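Frequently Asked Questions - Clenier Mending Circle

I get a lot of the same emails, so I finally sat down one evening and typed out the answers. If yours isn't covered, write to me and I'll add it (eventually!).

Do I need to know how to sew before I come?

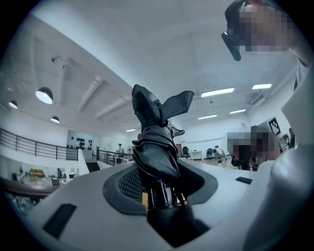
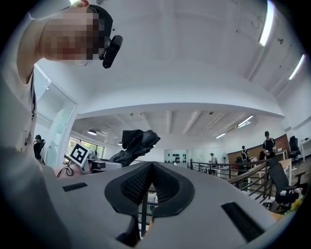

Nope! About the only thing I ask is that you can thread a needle, and if you can't, I'll show you before the kettle boils. Most people start with something small and forgiving. A scrap of black cloth is great for practicing because the stitches hide so well, though it's murder on your eyes after dark, so grab the seat by the lamp. If you want an easier time seeing what you're doing, a pale gray shirt is a lovely first project - loose ones especially, there's plenty of fabric to hold on to while you work.

What does it cost?

Sessions are $15, and that covers thread, needles, patches, tea and whatever I baked. If money's tight, just tell me and we'll skip it. I mean that.

How long does a session last?

2 hours on paper. In practice we start packing up when Amedeo Longo puts his coat on, and he likes to talk.

Where are you?

Upstairs at 49 Malý Street, the green door next to the bike shop. The buzzer says Stasgate, which was the printer who had the place before us, and I keep meaning to change the label. Street parking is free after six.

What should I bring?

The thing you want to fix, washed please. If you have leftover yarn or fabric in a close color, bring that too. My stash is big but it leans heavily toward navy and a mustard I bought way too much of.

Can you fix it for me?

I don't take in repairs, sorry. I tried it one winter and had coats piled up to the windowsill. Hedvika Paulík over in Wondberg does beautiful paid work and she's fast, so I send everybody to her.

Is my sweater too far gone?

Probably not. Moth holes, blown elbows and frayed cuffs are all fine. Felted wool is the one I can't undo, but it makes very nice mitten linings, so don't throw it out. Stretchy athletic stuff can be mended too, it's just fiddly and you'll want a ballpoint needle.

Can kids come?

Ages eight and up with a grown-up, yes. They tend to be better at embroidery than we are - they don't worry so much about straight lines.

Do you have a sewing machine?

Two, and one of them works. It's mostly for jeans hems and zippers, first come, first served. Please don't rethread it without asking me, it has opinions.

Do you take a summer break?

We stop for August and start up again in September. Same door, same stairs.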